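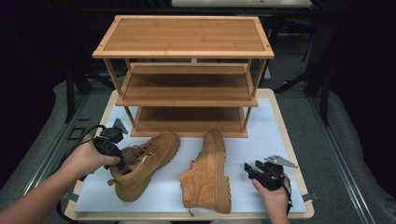
About Plirex

Plirex is a small physics school in Wilemport. We teach mechanics, heat, waves, and electricity to high school students, to first-year college students who thought they were done being confused, and to a steady trickle of adults who dropped the subject at sixteen and have been annoyed about it ever since.

We don't have a campus. We have the second floor of the old Tanui Building, put up in 1904 as a seed warehouse, with a freight elevator that we are allowed to look at. The floors slope toward the harbor. Visitors find this charming and our students find it useful, mostly for arguing that their lab results were the building's fault.

How it started

Nyokabi Laizer spent nine years teaching physics at a large school in Devetthorpe, where she had five sections a day and a supply closet containing one working voltmeter. She noticed that most of her students could do the algebra. Give them a formula with three of the four letters filled in and they would hand you the fourth, often correctly. Ask the same students why a book sitting on a table doesn't fall through it and they would go quiet, or say "gravity," which is the one answer it can't be.

She began holding a Saturday-ish club (it moved around a lot) in her kitchen. The rule was that you couldn't write an equation until you had drawn the forces and said out loud what was pushing on what. Six people came. Then the six brought cousins. By the following August there were 34 names on the list and the kitchen table had developed a lean of its own, so she signed a lease. 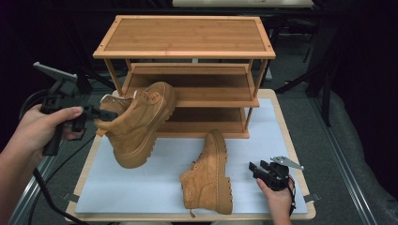
5 min read

What we teach, and in what order

We start with forces and we stay there longer than anyone expects. Four weeks, usually. New students tell us they've already covered Newton's laws, and they have, in the way that a person on a train has covered Nebraska. So we go back. We ask what touches the object. We ask what the object touches. We spend an entire evening on friction, a topic most books dispose of in two pages with a block and a ramp.

Friction deserves the evening. Students arrive believing that it always opposes motion, and then somebody has to explain how walking works. Your foot pushes back on the ground, the ground pushes forward on you, and that forward push is friction, the supposed villain, carrying you to the fridge. There's generally an argument. We leave time for it.

After forces come energy and momentum, taught side by side so that people stop mixing them up, or at least begin to notice when they do. Then heat, then waves, then circuits. Rotational motion is saved for late spring, when the weak-willed have gone outside.

Each course runs 19 weeks. We tried it shorter. The brochure looked better and the students knew less.

The problem bank

If people outside Wilemport have heard of us, it's on account of the problem bank. It holds 773 problems, all written here, and every one has been worked by at least two of our instructors, separately, without speaking. When their answers disagree, the problem goes up on the corridor wall until it gets settled. One about a ladder leaning on a wall stayed up for most of a winter. Both instructors still work here and we seat them apart at the holiday dinner.

A few house rules for anything that goes into the bank:

No frictionless surfaces before week six. Students should meet the world before they're asked to sand it down.

No number may appear that a person couldn't believe. A shopping cart does not travel at the speed of a jet. A grandmother does not have a mass of twelve kilograms.

Every problem has to be answerable in a sentence before it's answerable in symbols. Will it speed up or slow down? Which way? If you can't say, you're not ready for the algebra, and the algebra won't mind waiting.

At least one problem in ten must contain information you don't need. This is the rule we get letters about.

How classes work

Groups are capped at eight. Evening classes begin at 6:30 and finish at 8:15, with a break in the middle for tea and for whatever grudge has come out of the homework. We use whiteboards, lots of them, one to each pair of students, because people will put a wrong idea on a whiteboard that they would never commit to paper. Wrong ideas are most of what we work with. 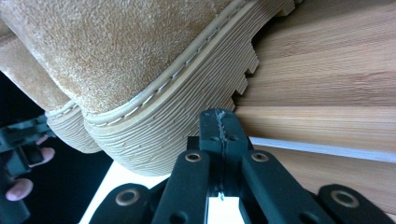
Wrong ideas are also why we don't give a grade in the first month. Students do get comments, in green pen, and the comments can be blunt. "Which object is this force on?" is the most common by a wide margin. A former student had it printed on a mug and gave it to Nyokabi, who drinks from it in front of new classes and lets them wonder.

Calculators are permitted from week three. Phones live in a bread box by the door.

Parents sometimes ask whether we prepare students for exams. We do, in the sense that our students take them and tend to come back looking rested. We don't run cram sessions the night before. If you telephone us the night before, whoever picks up will tell you to go to bed.

Who teaches here

There are seven of us. Two came from engineering, one from a planetarium, and the rest from ordinary classrooms, some in Devetthorpe and some farther off. New instructors sit in the back for a full course before they teach one, doing the homework along with everybody else and getting the green pen too. We've had applicants withdraw at this point in the conversation. We wish them well.

Nyokabi still teaches the first forces course every fall. She has been asked to write a textbook and says she's thinking about it, which is what she said last time.

Visiting

You're welcome to sit in on a class before signing up. Email the office and we'll find you a chair. Take the stairs on the harbor side, two flights, and turn left at the pendulum. If it's swinging, walk around it. Street parking is free after 6:00, and the bakery across the road closes at 6:15, so plan accordingly.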